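Workroom > Notebooks > Costume and Cloth > June

Entry for June, Sunday, begun 9.40 a.m.
Written up by Glenys Kemeys. Copies to Idris Lougher and Tadeo Carrasco.

Subject: second dye trial for the evening coat, Mokoena collection

The first trial was rejected by Mr Carrasco on the grounds that the colour read as black under the runway lamps. The second trial was therefore carried out with a reduced strength of dye and a longer time in the bath. The cloth is the same wool crêpe supplied by Clernum, taken from the same bolt, and was washed beforehand without softener.

Two swatches were prepared, marked A and B. Swatch A was lifted at the usual time. Swatch B was left in while the bath cooled. Each was rinsed until the water ran clear and dried flat on the rack by the north window. Neither was pressed before inspection.

Findings

Swatch A is even across the face but pale at the selvedge, where the weave is tighter. Swatch B is even throughout and closer to the reference card. The hand of B is slightly harsher. Mr Lougher considers that steaming will correct this; I have reserved judgement until the lining is attached. Shrinkage in B was 2 mm along the warp, and none could be measured along the weft.

The edges of both swatches were rubbed with damp white cotton. A left no mark. B left a faint one, and will require a further fixing bath before any fitting takes place. Mr Carrasco has been informed that the pale satin facing must not be basted to the coat until this is done. 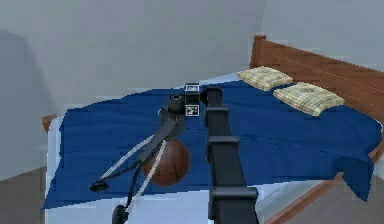
Pattern alterations

The back panel has been recut following the fitting with Cledwyn Morris. The shoulder seam moves forward and the centre vent is shortened. The old pattern pieces are to be kept in the Preltivden folder and marked as withdrawn. Colleagues are asked not to trace from them.

The collar remains unresolved. Mr Gwilliam prefers the wider version with the canvas taken to the edge. On the stand it lifts at the back of the neck, and pad stitching did not settle it. A half collar in calico will be made up for comparison.

Stock

Buttons: 200 ordered from Trallusska, 100 received. The remainder is awaited. Those received match the approved sample, although the shanks are shorter and will need a thread stem on the heavier cloth.

Outstanding

Fixing bath for B. Calico half collar. Letter to Clernum concerning the selvedge. The steam iron at the end table is leaking again and should not be used on silk.

Entry closed 4.15 p.m. G.K.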